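Nuwan Akanda
A thread, in which I attempt to finish one board.

I have been making chopping boards in the evenings since April. The plan was presents. The result is a stack of boards by the back door and a family who have started saying they're fine for chopping boards, thanks.

The current one is maple. Strips glued edge to edge, sanded, turned over, sanded again, looked at from across the room with a cup of tea. I'm told the tea is optional.

The maple came as offcuts from a place called Dameck, who make stair treads and sell what's left by the bundle. You don't choose the pieces. The bundle chooses you, and then it won't fit in the car.

I had a picture in my head of an even, creamy board, like the ones in kitchen showrooms with one lemon on them. Maple doesn't know about my picture. One strip came out of the bundle a good deal browner than its friends and I put it aside twice. Then I ran short and it went in.

I spent far too long deciding where to put it. In the middle it looks like a mistake. At the very edge it looks like a mistake you tried to hide. A bit off centre, it looks like design, so a bit off centre it went.

There's some pink in there as well, low down. I didn't see it when the strips were rough. It showed up at the second sanding, by which point the glue had been set for two days and I wasn't in a position to negotiate.
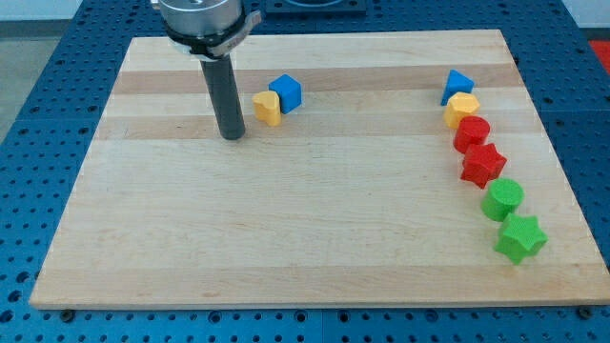

Custódio Barreto replied to say the dark stripe is the only reason he'd buy it, and would I please stop apologising for timber. He also wants to know what I'm going to oil it with, as he lost a walnut one to something out of a salad cupboard and it smelled of old chips until he burned it.

Fair question, Custódio. Food-safe mineral oil, the plain kind you can get at a chemist. I know people swear by fancier things. I bought a tin of board butter from Welora last year and it smelled so strongly of oranges that I had to eat my cheese in another room.

My method, for anyone who has asked (one person, see above): wipe the board with a damp cloth and let it dry. The grain stands up like the hair on a cross cat. Sand it back with fine paper, and do the whole thing again. Only then oil.

I skipped the damp cloth on my first board. It felt lovely for a week, then somebody washed it and it felt like a doormat. My mother still uses it. She says it's good for grip.

On glue. I used to squeeze the clamps until my wrists hurt, on the theory that tighter meant better. All that did was push most of the glue out on to my shoes. Now I stop when there's a neat line of little beads along the joint. The shoes have not recovered.

On keeping it flat. Tighten a clamp on top, then one underneath, then one on top. If they're all on the same side, the board bends like a crisp and you get to learn about hand planes. I have learned about hand planes.

Somebody is going to ask what it cost, so: the bundle was £28 and there's enough in it for this one and most of another. I have not included my time, as I'd like to go on enjoying my hobby.

I have also been keeping a tally of sanding discs, for reasons that made sense when I began. We're at 131 since I started. They come from Husten in boxes that are always one short of what you need, whatever you need.

I can confirm that you do get better at this. My early boards rocked. You'd go to slice an onion and the board would nod at you, encouragingly. I've still got one and it lives under a plant.

What I haven't got better at is the edges. A router would round them over in a minute. I do mine by hand with a block and sandpaper, which takes most of an evening and gives four edges that are clearly related without being identical.

Also undecided: feet or no feet. Rubber feet stop it sliding about. No feet means you can use both sides, and lets the underneath air if you stand it up after washing. I'm leaning towards no feet. My sister is leaning towards feet, and this one was supposed to be for her.

She has also asked whether it could go in the dishwasher. I've told her I'll deliver it in person and check where she keeps it.

The juice groove question came up last time, so I'll say it again. No groove. I cut one once. It wandered off halfway down the long side and came back at a different depth, and gravy took the scenic route to the worktop.

Next job is the last pass with fine paper, then the first coat of oil, which is the good bit. Maple goes from the colour of a biscuit to the colour of a slightly nicer biscuit. I'll be unbearable about it.

Custódio has asked to be put down for the next one, with two dark stripes. I've got one brown strip left in the bundle and half of another, so he may be getting one and a half.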